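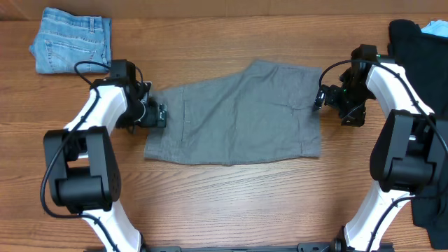 Clasmont, August

README for the Clasmont folding set, shorts and other small garments

What is in this folder

Recordings of clothes being folded on a table, one garment per recording. This part covers shorts. T-shirts, tea towels and pillowcases are in their own folders and have their own readme files, which follow the same order as this one.

There are 200 recordings of shorts and 200 of the same garments being opened out again. The two halves are numbered separately, so fold 014 and open 014 have nothing to do with each other. If you want to pair them, use the garment column in the index.

The whole Clasmont set, all garment types together, comes to 1868 recordings. Anything that was dropped after checking is left out of that figure.

The garments

21 pairs of shorts were used. Most were bought second-hand, a few were new. They are ordinary clothes in adult and older children's sizes: jersey lounge shorts, gym shorts, two pairs of swimming shorts, some cotton chinos and one pair of heavy denim. Each has a short code in the index, starting with SH.

The index gives, for every pair:

code
main colour
fabric, as printed on the care label where there was one
waist type (elastic, drawstring, button, zip)
waist width in centimetres, laid flat and not stretched
side length in centimetres, from the top of the waistband to the hem
pockets, yes or no
notes

Where the care label had been cut out, the fabric column says "unlabelled" and the notes give our best guess. Please treat those guesses as guesses. Jersey and thin sweatshirt fabric in particular are hard to tell apart once they have been through a few washes.

Colour names are kept plain. Grey means any grey between light and charcoal, and there is no separate entry for marl. Navy and black are listed separately but they are easy to mix up under warm light, so check the code if it matters to you.

Everything was washed at 30 degrees before first use and dried on a rack. Nothing was ironed. Creases are part of the set and you will find plenty of them, especially in the cotton pairs, which had been kept in a box between sessions.

The table

Shorts are folded straight on the wood, without a mat or cloth. The grain runs across the table and is honey-brown with darker streaks. Grey and navy garments stand out well against it. The tan chinos (SH09 and SH10) do not, and anyone working on garment outlines may want to leave those two out or handle them separately.

Cotton drags a little on this surface and the swimming shorts slide. If you compare folds between fabrics, keep that in mind, as a slippery pair often finishes some way from where it began.

How the shorts are laid out

At the start, each pair is lying on its side in relation to the table, with the waistband towards one end and the leg openings towards the other. Which end is which changes from one recording to the next and is given in the index as "waist left" or "waist right". The garment is flat, but it has not been smoothed by hand. Side seams are sometimes a little off the edge, and one leg may be slightly longer than the other where the fabric has shifted.

Pockets were left as they fell. In a few recordings a pocket bag has turned out and shows past the side seam. These are marked "pocket out" and we have kept them, as anyone who has folded laundry knows how often it happens.

Drawstrings are tucked inside the waistband for half of the drawstring recordings and left loose for the rest.

The fold

There are two folds in this folder.

Fold A is the usual drawer fold. One leg goes over the other so that the side seams meet, then the hem is brought up to the waistband. The result is a rough rectangle.

Fold B starts the same way, but the last step is done in thirds - hem up to the middle, then waistband down over it. It gives a smaller, thicker packet and works badly on the denim pair, which springs open. SH21 therefore has Fold A only.

A fold is marked "good" if the legs are lined up to within two fingers' width and no part of the hem sticks out past the waistband. It is marked "fair" if one of those is missed and "poor" if both are. The marking was done by eye from the finished garment. Two people marked every recording and the lower mark was kept.

Opening out

The opening recordings start from a folded packet or from a loose heap, and end when the garment is flat enough that both legs and the waistband can be made out. Heaps were made by dropping the shorts from elbow height. Inside-out garments were turned the right way before the start, except for those marked "inside out", which stay that way throughout.

Files

index.csv - one line per recording
garments.csv - one line per pair of shorts
fold/ - folding recordings
open/ - opening recordings
labels/ - care label photographs, where there was a label
changes.txt - corrections since the first release

File names are made up of the garment code, the fold letter and a running number. Opening recordings have O in place of the fold letter.

Known problems

SH04 and SH05 are the same model in two sizes and were swapped for part of one session. The codes have been put right in index.csv, but some of the file names still carry the old code. Go by the index.

The waist width for SH12 was measured with the elastic stretched and has not been taken again. The pair has since gone missing.

Afternoon sessions have warmer light than morning ones. The index has a session column with "am" or "pm" but no exact times.

There are too few button waists to say much about them.

Use and credit

The set was put together by Sunix with storage paid for by Bristar. It may be copied, changed and passed on, including for paid work, as long as the source is named. Please write "Clasmont folding set, Sunix" and give the version number from the top of changes.txt.

Wrong garment codes and wrong fold marks are the two things we most want to hear about. Send the file name and a line on what is wrong, and it will go into the next corrections list.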